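3.2 Washing procedure

Cotton pillowcases were washed at the Campbell laundry in loads of 6, using the same unscented powder throughout. Each load was dried flat indoors, and the cases were weighed before and after drying. Of the 317 cases collected, 200 were kept for the comparison of rinse settings; the remainder had mixed fibres or torn seams and were set aside.
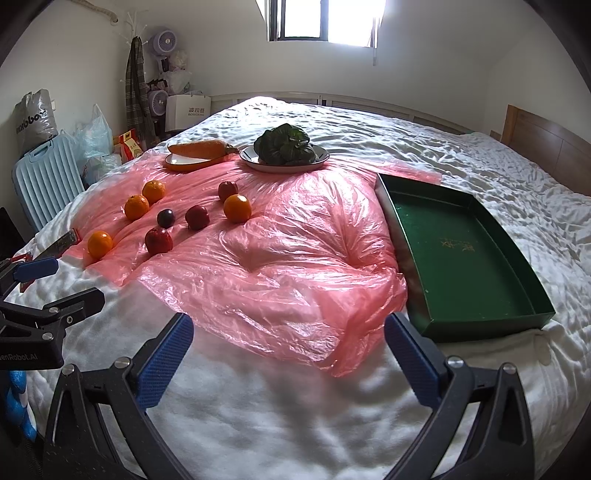
Figure 2. Fruit on pink plastic over a white bed sheet.

3.3 Residue measurement

Powder left in the cloth was estimated from the conductivity of a second rinse in 770 ml of distilled water. Readings were taken by Chisholm and repeated by Na on the following Monday. Where the two differed, the lower value was used. Cases washed on the short setting held more residue at the hem than at the centre.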